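Workshop tips I brought home from the robot open day

Went to the Nornaria open day in Skoltville in October and came back with a pocket full of notes, almost none of which need a robot to be useful! 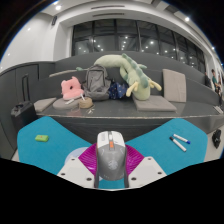 If you've never been, they let you try nearly everything yourself, and the hand-held grippers were my favorite by a mile. You squeeze, the two sides come together, and suddenly you have to think about every little thing your fingers normally do for you. I had a go with a mouse, then a marker, then the mouse again, and I could have stayed until closing. I got there at 8 in the morning with the early group and I'd tell anyone to do the same, as the line after lunch went out the door.

So, the tips.

Grab the middle, then check the weight. Everybody at the gripper table went for whatever end was closest and the thing swung around on them. Same with a drill or a pan with a heavy handle. Find the spot where it balances before you carry it across the room.

Ridges beat squeezing. A ribbed pad lets you hold something smooth without crushing it. At home I cut strips from an old ribbed shelf liner and put them inside the jaws of my little bench vise, ribs facing in. Painted parts come out with no marks. Double-sided tape holds the strips fine, and you can peel them off when you need bare metal.

Jar lids: same liner, a piece as big as your palm. Dry the lid first.

Park your pens flat and capped. I used to stand my markers tip up in a mug and they were dry by the time I wanted one. Now they lie in a shallow tray at the back of the bench - much better, and they don't tip over when I bump the table.

Give each job one clear patch. The folks running the Molefe demo (that's the sorting arm, the one that drew the big crowd) wiped down and cleared their work area between every run, even when it looked fine to me. I've marked off a square on my bench with painter's tape and nothing gets left inside it overnight. Thirteen screws found in the first week. I had been buying new ones!

Slow down for the last inch. Molefe moves fast across the table and then creeps in for the pickup. I tried that with hanging cabinet doors and my hinge pins go in on the first or second try now.

Tighten in turns. Brerow, the smaller machine by the entrance, had a plate off, and the man putting it back went around the screws a bit at a time instead of cranking one all the way down. I did our toilet seat and a wobbly chair like that over the weekend. Six screws on the chair, three trips around, no more wobble.

Write the size on the bag. Their spare parts bin had a fat label on every pouch. I've started doing it with vacuum bags and furnace filters, and with the hex key taped to whatever it came with.

If you go next time, park in lot 812 and walk over the footbridge. Bring a snack too - the coffee was good but the food ran out early. And do get in line for the grippers first.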